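Nutmont Jara portable echo sounder

Single-beam, dual frequency, one case, one person to carry it

The Jara is a small echo sounder for people who need to know how deep the water is and would like to write it down. It measures the distance straight down from the transducer to the bottom, stamps each sounding with a time and a position, and saves the lot to a card. If you want a full-colour swathe of the seabed with every boulder picked out, our multibeam range is elsewhere on the site, and so are the prices.

Most Jaras go to work on reservoirs, marinas, gravel pits and the sort of river where the chart was last revised by someone in a hat. The unit will run from anything that floats and stays level enough to be useful. We have supplied brackets for workboats, dinghies and one pedalo. The bracket for the pedalo is not a stock item.

What it does

Two frequencies, 30 kHz and 235 kHz, run together or one at a time. The high one gives you the top of the mud. The low one goes some way into the mud and tells you where the harder stuff starts. The gap between the two is what your dredging contractor will want to argue about, so record both.

Maximum depth is 500 m on the low channel in decent conditions. Decent conditions means calm water, a firm bottom and a transducer that has been put on the right way up. There is an arrow on it.

Sound speed can be typed in by hand or read from the Willham profiler, sold separately. Typing in a number you remember from the last job is also possible, and we get a lot of support calls that begin that way.

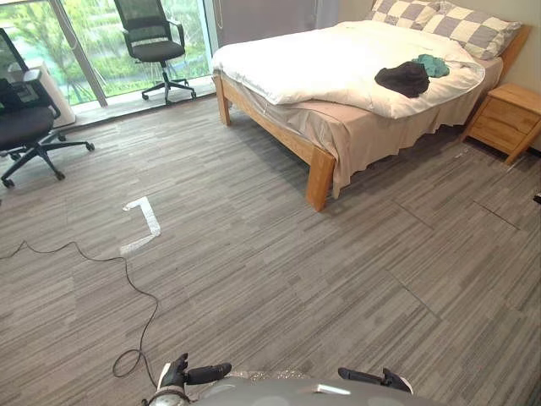
Bedroom with grey striped carpet tiles and a checked pillow pair.

Software

Each unit comes with a licence for Ullosum, our logging and editing program. It shows both channels as a scrolling trace, lets you knock out fish and weed by hand, and exports plain text, which every other package can read and most will complain about. Version 4 opens files from version 3. Version 3 does not open files from version 4, and no amount of renaming them will help.

Tide and draught corrections can be applied on the water or back at the desk. We suggest the desk. It doesn't rock.

In the case

Jara control unit
Dual-frequency transducer with 10 m cable
Over-the-side pole in two sections, with clamp
Battery, charger and mains lead
Bar check plate and marked chain
Memory card
Printed manual, which floats for a short while

Specification

Frequencies: 30 kHz and 235 kHz
Maximum depth: 500 m (low channel)
Battery life: about nine hours
Outputs: serial, network, card
Order code: Jara 916

Servicing

Calibration is due once a year. Our bench is quietest in November, when turnaround is five working days. In spring it is longer, everybody having found the thing in the shed at once. Please rinse the transducer before sending it back, and take the barnacles off.

Page updated February 18, 2025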